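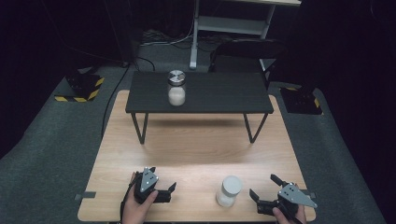 Iolanda Caldeira wants to know why anyone would give up sugar in tea in February, of all months, when there is nothing else to look forward to.

Fair question, Iolanda. My dentist asked me to. She has a way of going quiet while looking at your back teeth.

Day one. I'd been on 2 sugars a cup since I was old enough to be trusted with a kettle. Tea without it tastes of wet cardboard and responsibility.

Everyone at work says you stop noticing after a fortnight. Everyone at work also said the new printer would be fine.

I did the sums on the bus and wish I hadn't. Four mugs a day, 8 spoons. I got off a stop early out of shame and then had to walk up the hill in sleet.

Day three. Went to the cafe on Prado Street, where they know my order. Had to say "no sugar" out loud in front of the whole queue. The lad behind the counter asked if everything was all right at home.

Someone has suggested honey. Honey is sugar with a better publicist. I had some anyway and it made the tea taste like a cough.

Several of you are asking about sweeteners. I tried one on Thursday. First sip lovely, then a sort of metallic echo that stayed until lunch. My sister swears by them, but she also puts the milk in first.

Day six. My mother rang from Brurkton. Told her. Long silence. Then she said my grandfather took three in every cup and lived to 88, and was I eating properly.

He did also have no teeth from the age of forty - I didn't bring it up.

Day nine and I have found the loophole. If the tea is weaker, it's less bitter, so you miss the sugar less. What you're left with is hot water that has met a teabag socially, but I got to the bottom of the mug.

To the person telling me to switch to green tea: I know you mean well.

Day twelve. Made a round at work and picked up Peka's mug by mistake. She has 2. It was revolting, like drinking a melted ice lolly. I was furious. I'd been told this would happen and I'd enjoyed not believing it.

Still having biscuits, before anyone asks. The dentist only mentioned tea, and I was careful not to give her an opening.

Next check-up is on the 22nd. I'll report back if I can feel my face.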